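Skendesano Shared Workroom, Users' Meeting
Wednesday, April 27, 2022
Shares 8 | Comments 0

Present: Ha-neul Hwang (chair), Hongmei Ding (minutes), two from Puvia, one from Brudora.

1. February minutes
Approved. Hongmei noted that three of the five actions in them are still open and asked what approval was supposed to mean in that case. Left there.

2. Supplies
Brudora wants to spend $200 on cleaning items. Ha-neul asked for a list. There is no list. Deferred until there is one.

3. Paper scraps on the felt table
Puvia proposed that a dustpan, a hand brush and a tray stay at the table for good, so users can sweep up before they leave. Ha-neul doubted that a brush within reach changes anybody's habits; the bin by the door has been within reach for a year. Hongmei asked whether bristles do much on felt with smaller bits than balled-up paper. Puvia thought so but had not tried it. Brudora would prefer a lint roller and was told to put it on the list.

Also unclear who empties the tray. Puvia said "whoever fills it." Ha-neul wanted that written down as said.

Agreed to a trial until the next meeting, Hwang dissenting. Dustpan, brush and pink tray on the gray felt:
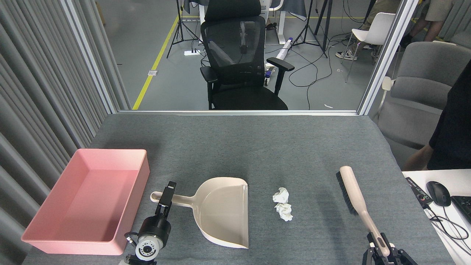
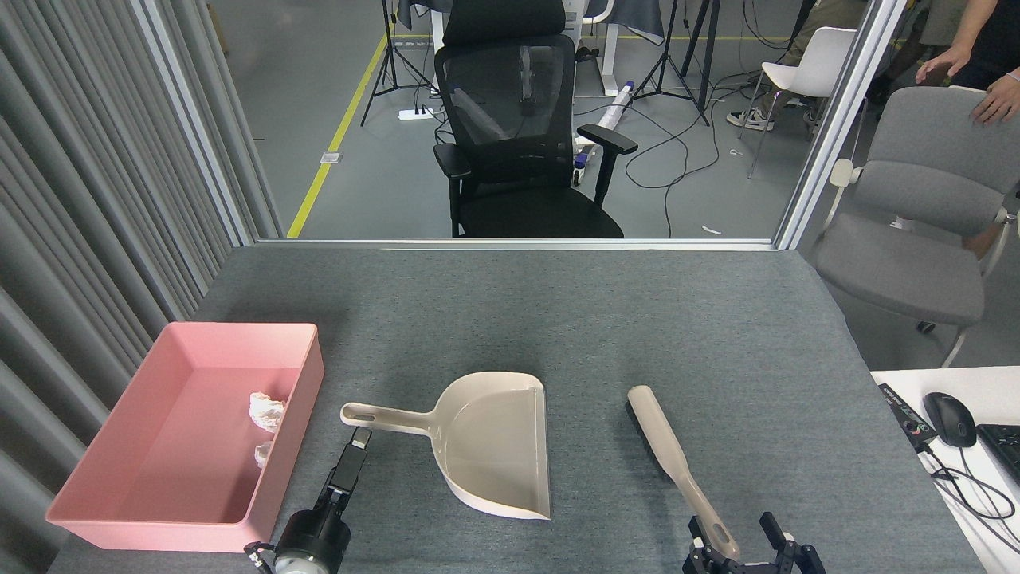
4. Room charges
The bill came to $476. Yoo disputes its share by email but sent no one to argue it. Hongmei to reply and ask for figures.

5. Next meeting
Not set.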